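24th February

What a week at Skarkville! We have a result, a real one, and I want it written down before I fall asleep. With the old method, Fimden learned a shelf task from 211 demonstrations. With the new one, where we correct it mid-reach and keep only the corrections, it needed 40.
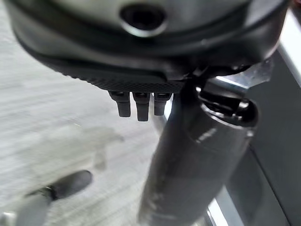 I keep going back to the plots. The curve bends early and stays bent, and I ran the whole thing again with another seed because I didn't believe it (same bend!). Handovers are still the weak spot. It likes to close its fingers too soon. 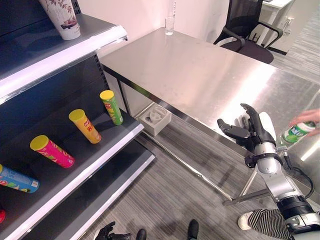
Yusuf

Tomorrow I try 20. If that holds, the Sutum write-up could be ready well before July. I also need to fix the logging, which drops the last 2 seconds of every run. 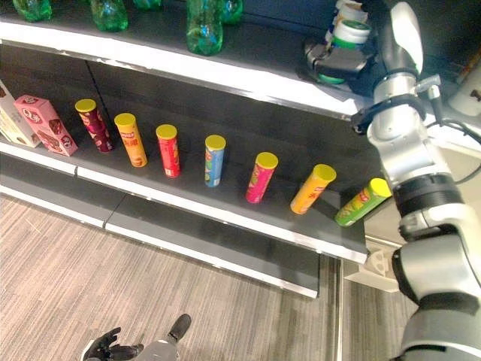

Why would fewer demonstrations work better? Each correction lands right where the policy goes wrong, so the training spends its effort there.

Must bring the other notebook in. Pasta again tonight, too excited to cook.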